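Drosness Screw-Top Storage Jar, Off-White

I've been selling kitchen storage long enough to have opinions about lids, so bear with me. The Drosness is the jar I reach for at home, and it's the one I nag friends into buying when they complain about stale crackers.

It comes in 2 sizes. The small one is right for tea bags or sugar, and the big one holds 2000 ml, enough for a bag of flour with a bit of headroom (I keep oats in mine). Both take the same lid, so when you've got a few of them going you never have to hunt for the match — a small thing, but I love it!

We used to carry the Fiston jars as well. They were fine, but the lids had a printed label on top that wore away in the wash, and I got tired of the emails. The Drosness lid is plain, so you can stick your own label on it or leave it alone.

Price is $22 for the large and $8 for a spare lid. Spare lids ship from our Pichon warehouse with everything else. The sage green is sold out until November, sorry. 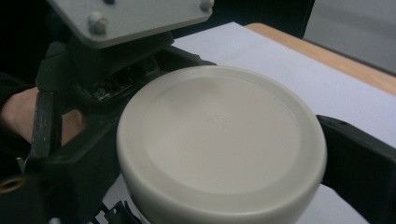 Flirkent, June 2024

Off-white all over, with a smooth matte finish, a rounded rim and a top that dips in slightly from the outer ring. The little raised mark near the middle is the same color as the rest and so faint you'll barely notice it. Wipe with a damp cloth, skip the scouring pads, and let everything dry before you fill it up again.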